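# Front loader smells musty after every wash

**bassey_renter**

Posted Mon 23 September

We moved into a rental at the start of the month and it came with a Cisix front loader. Towels come out smelling like a damp basement. Shirts are fine when I take them out but start to smell once I have worn them for an hour. I have run two empty hot cycles with white vinegar and it was better for one load, then back to the same. I use Nirex liquid, filled to the top line in the cap, plus softener. Spin is set at 1000. The landlord says the machine is fine. Is there something I should be cleaning that I am missing?

**Ultix**

You are using too much soap. The top line is for a full load of very dirty clothes in hard water. Drop to the lowest line and skip the softener for a month. Softener leaves a film that detergent residue sticks to, and towels hold on to it worse than anything else.

Then clean these, in this order:

- The drain filter. It is usually behind a small flap at the bottom front. Put a shallow pan and an old towel down first - more water comes out than you expect.
- The detergent drawer. Pull it all the way out, soak it in hot water, and scrub the slot it slides into with an old toothbrush.
- The rubber seal. Pull the fold back with your fingers and wipe inside it all the way around. The bottom is the worst part.

After that, run the hottest cycle empty with a washer cleaner. Don't mix the cleaner with vinegar or bleach.

**coldwateronly**

Mine did this and I just bought a new one. Maybe ask the landlord again.

**twelve_loads**

Agree with the first answer about the soap. I would add that washing everything cold is part of it. I do one hot load of towels out of every 12 or so loads and the smell has stayed away. Also check that the drain hose isn't pushed too far down the standpipe, or dirty water can get pulled back in.

Empty it as soon as the cycle ends and leave the door open afterward.

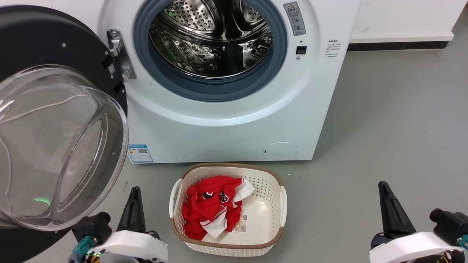
How long should the door stay open after a wash?

Until the seal and the drum are dry to the touch. Overnight is enough in most homes, longer in a closet or a basement with no fan. Leave the detergent drawer pulled out a little for the same stretch. If you have small kids or a cat, keep the laundry room door shut while the washer is open.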